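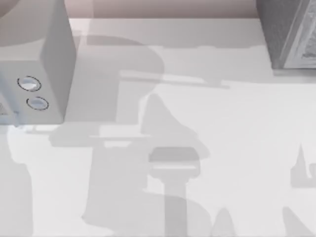

Carhuamaca Scene Runner
Version 10, for Linux workstations

Scene Runner is planning and simulation software for tabletop robot arms. You load the arm and the table, you place the objects, and the program looks for a path that does not touch anything on the way.

Main functions
Two-arm planning with a shared collision map
Shadow rendering from up to 10 light sources, for testing perception code under difficult light
Batch mode: up to 1000 random object layouts in one job
Python interface and command line tool
Replay of any failed run, step by step

Rendering can be switched off when only the planner is needed. In our Praston office a batch of 100 layouts without rendering takes roughly one coffee break, but please measure on your own computer before you buy a larger license.

Licenses
Single seat, team, and classroom. The classroom license includes the Sedico object library. Updates are free until the next main version.

Support
Questions about installation are answered by Édgar Puma at our Cerkport office, in English or Spanish. Please attach the log file and your scene file to the first message.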